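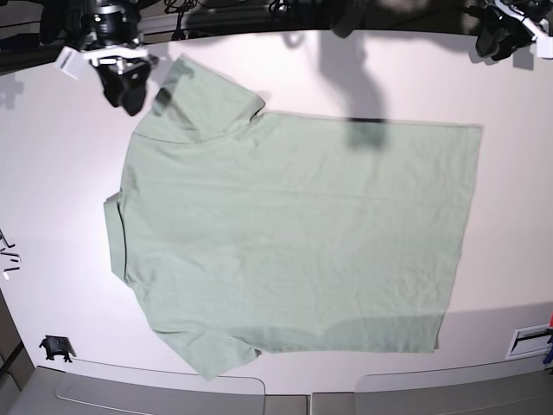
1/ Notes on steadiness training for retrievers, from this past off-season at Montoya. Mostly numbers and setup. If you run a young dog that creeps on the shot, some of it may apply to you.

2/ Subject dog: Grester, yellow Lab male, in his second year. Good marker, strong water entry, no steadiness to speak of. Last December he broke on nearly every flush of teal that worked the decoys, and twice on birds that were never shot at.

3/ Definitions, so we don't argue later. A creep is any forward movement of the front feet before the send. A break is leaving the stand. Vocalizing gets logged separately. Lifting the rear end off the stand counts as a creep in my log. Bogdan Căpraru scores it differently and his dogs come out looking better on paper.

4/ Equipment: one raised dog stand, 7-foot check cord with no knot in the end, two remote wingers, canvas bumpers, blank pistol. No e-collar for the first half. Grester was collar conditioned already, but I wanted to see what the cord alone would do.

5/ Setup A. Dog on stand, handler standing on the cord, single winger at 50 yards, crosswind. Throw with no shot. Handler picks up the bumper on foot. Dog does not retrieve.

6/ We stayed on Setup A until I had 6 sessions in a row with zero creeps. It took most of the spring. He had two bad weeks in the middle when the heat came up and I shortened the sessions.

7/ On denials: I picked up more bumpers than he did, by a wide margin. A lot of handlers deny one in four or so. With a dog this hot I went the other way and sent him on one in four. His attitude held up fine. If your dog goes flat on that schedule, change it.

8/ Setup B. Same distance, add the pistol. The shot comes first, then a delay, then the throw. Most dogs get taught that bang means bird in the air right now. Stretching the gap gives you something to correct in, and the dog has nothing to chase while you do it.

9/ Delay was varied by hand. I tried running it off a phone timer and ended up watching the phone instead of the dog. Went back to counting in my head.

10/ Setup C. Second dog working. This is where most programs fall apart and ours nearly did. Nia Ellis brought her older female over from Trirthorpe and ran her past Grester's stand on live sends. First session he pulled the cord clean out from under my boot.

11/ Fix for that: tie the cord to a stake behind the stand, with slack enough that he can sit and turn his head but can't get all four feet off. Check the stake every session. Wet ground loosens it faster than you expect.

12/ Nia's point, which I resisted and now agree with: the honoring dog should be closer to the line than feels sensible. Start far off and the dog learns to be steady far off. We moved him in to arm's length before we let him work that day at all.

13/ Setup D. Blind. I built a mock pit on the levee with a dog door, brush on three sides. Changing the picture cost us most of what we had. He creeped in the blind on throws he had ignored for weeks in the open. Expect this and budget time for it.

14/ Things I added in the blind one at a time: calling, gun mount with no shot, gun mount with shot, three people standing up at once. The last one set him off worse than gunfire. Makes sense if you think about what a dog sees right before birds start falling.

15/ Recordkeeping. I use Clerkeo on the phone, one line per throw: setup, wind, delay, sent or denied, creep or break. It exports to a spreadsheet. A pocket notebook would do the same job and wouldn't mind the mud.

16/ Total for the off-season: 400 logged throws across all four setups. That doesn't include yard work or anything done with live birds.

17/ Correction used on a creep: no talking, pick up the dog, set him back on his original spot, pick up the bumper myself. On a break: the cord stops him, same procedure, and he loses his next turn. Collar came in during Setup D only, low level, paired with the sit whistle.

18/ Replying to a question I got by message. No, I would not start this on a puppy. Let a young dog have his marks and build some desire first. Grester had more than he needed.

19/ Also asked: does sitting still that long slow down his go? I compared his line to the fall on sends from early spring and late summer. Same initial speed by eye. I don't have it on a clock, so take that for what it's worth.

20/ Open problem: cripples on the water in front of the blind. He is steady to the shot, steady to the fall, and then comes apart when the bird starts to swim. I have no good way to drill it without live shackled ducks and I'm still working out a schedule with Bogdan.

21/ Next post in this thread will be after the opener, with the log from the first morning's hunt.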